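3.2 Collection setup and operator protocol

All demonstrations for the kitchen split were gathered by teleoperation, one operator at a time, in the Karemcombe kitchen. Two views are kept per timestep, one from the wrist and one from a fixed camera beside the counter. No depth. Actions logged as end-effector deltas plus a gripper value.

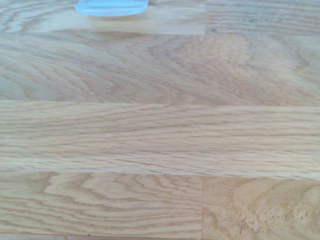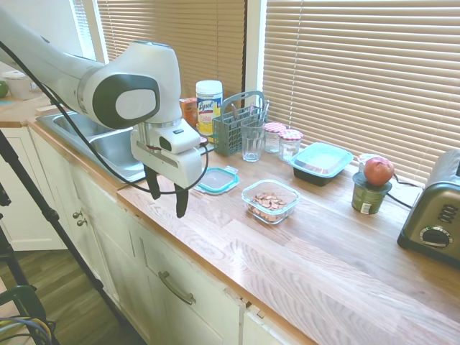 Figure 2. Wrist view (first) and fixed view (second), Karemcombe kitchen. Butcher-block counter in both.

Episodes capped at 90 seconds. Operator picks a task from the sheet, resets the arm, starts recording, stops when the goal is met or the cap is hit. Failed episodes are kept and flagged, not deleted. Early on we did delete them, which was a mistake, and that part of the February data has been left out of everything reported below.

Task sheet has 43 instructions, mostly pick-and-place with kitchen items, some lid removal, some pushing. Wording was written by E. Simon and then rephrased by a second annotator who had not seen the episodes. Both phrasings go into training, sampled evenly.

Clutter. We wanted variety without scripting it, so operators were told to leave whatever was on the counter alone between sessions and only move what the task needs. Works ok. The downside is that some objects hardly ever move, and the policy can learn to use them as landmarks (see Section 5). W. Holanda now reshuffles the back row by hand after every 9 episodes. Crude but it helped on the held-out layouts.

Wrist view problems. Large parts of many episodes show only counter surface, with the target out of view or barely in it. First version of our filter (Tritley, default settings) threw these frames out as uninformative. Bad idea: approach motions got chopped in half and the policy hesitated at the same spots. We now keep every frame and let the fixed view carry the context. Exposure on the wrist camera is locked at the start of each session, otherwise it drifts when the arm passes near the window and the two veiws stop matching in brightness.

Sync between the 2 streams is done by nearest timestamp, no interpolation. Episodes with dropped frames on either side are re-recorded if the operator is still on shift, otherwise flagged.

Labels were checked by I. Munro and T. Policarpio independantly. Disagreements were mostly on what counts as "placed" when the object ends up tilted or leaning on something. We count it as success if it stays put after the gripper opens. Full list of edge cases in Appendix B.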